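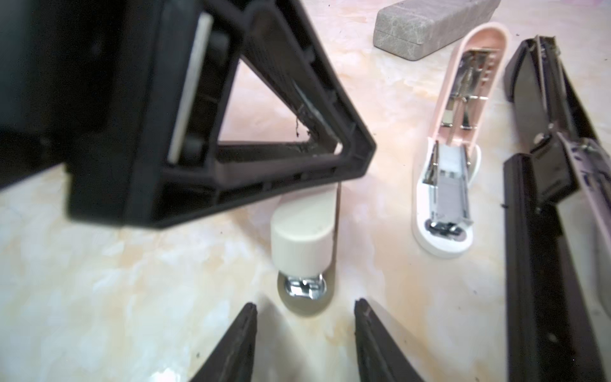 Majdi Kanaan thinks I'm wrong about paper. He wrote to me after my last column to say that a stapled packet is where good ideas go to be forgotten, and that any neighborhood newsletter still printing in 2019 is doing it out of habit. I read his note twice, and I loved it, and I disagree with nearly every word!

I fold and staple the Tirnevance newsletter myself. We print 297 copies, eight pages each, and they go through mail slots from Nimri Street down to the old Pirkent bakery. The email edition has 822 names on it. By Majdi's math the email wins and I should go home.

But look at what comes back. The September email got me two replies, one of them an automatic message from a dentist's office. The paper one got me up to 40 phone calls, notes and people stopping me outside the pharmacy (a few of them cross about the bus stop, which I also count as reading). People leave it on the kitchen table. Their kids draw on it. My neighbor's copy had a soup ring on page three and she could still quote me the swim schedule.
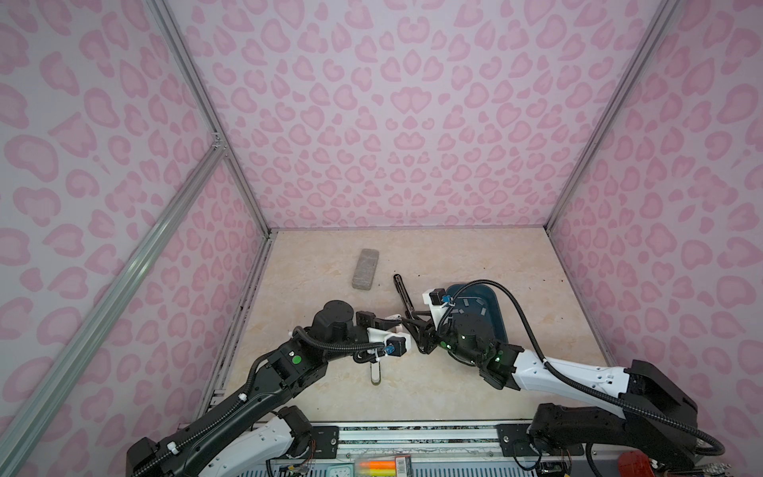

Pink spots over pale marble.

I'm not against screens. I write this column on one, and Kultetti, the program we use for layout, has saved me whole weekends. What I want is for more people to try making something small that you can hold. Fold a sheet in half. Write down when the plum trees on your block are ready to pick, or how to get the library's back door open on rainy days. Put a staple in it and give it to someone.

Majdi, you're getting the October issue through your door. Page five is yours if you want it.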